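# Bremham 324 Work Table

**Item no. 3056**
Made by Kohlhase. Sold by Bomix.

The Bremham 324 is a solid pine table for workshops, classrooms and back offices. It has a one-piece top on a bolted steel frame and ships flat in 2 cartons. Most people put it together in under an hour with the wrench in the hardware bag and a Phillips screwdriver.

The top is glued up from full-length staves, sanded on both faces and finished at the factory with hard wax oil. Knots smaller than a pea are allowed under the Kohlhase grading rules, and so is some variation in color from one stave to the next. Tables ordered together are picked from the same batch when stock allows. If you need a close match to a table you already own, send us the batch number stamped on the underside, near the left rear leg.
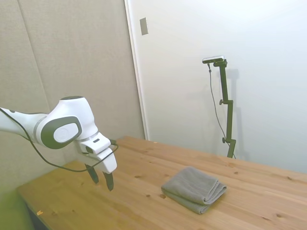

*Light wood tabletop.*

Pine darkens a little in daylight. Move lamps, trays and desk pads now and then during the first few months, or you will get pale patches where they stood. The patches fade once they are uncovered, but it takes a while.

## Specifications

| | |
|---|---|
| Top | Solid pine, oiled |
| Frame | Powder-coated steel |
| Load, evenly spread | 200 kg |
| Feet | Leveling, threaded |
| Cartons | 2 |
| Assembly | Required |

## Care

Wipe with a damp cloth and dry right away. Do not use scouring powder or anything with ammonia in it. Water rings usually come out with a fine sanding pad, worked along the grain, followed by a thin coat of oil. We stock Grarorex wood oil in small and large cans – the small can is enough for one top.

Re-oil once a year if the table is used daily. Let the oil soak in for 20 minutes, wipe off all of the extra, and leave the table alone overnight. Spread used rags flat outdoors to dry before you throw them out. Oily rags left in a heap can catch fire.

## Fitting vises and clamps

The top can be drilled. Pilot holes are needed for any screw, and we suggest staying well clear of the frame rails underneath. Seal the inside of each hole with oil. A drilled top can't be returned, but the frame warranty still applies.

## Ordering

Cartons go out by freight and are delivered to the curb. Check both for damage before you sign. Extra feet and hardware bags are sold separately – quote the item number when you order.

Questions about bulk orders or older Bremham tables go to Wenche Hovland at the Bomix parts desk. The parts desk closes for two weeks in August.

Page updated Dec 30, 2024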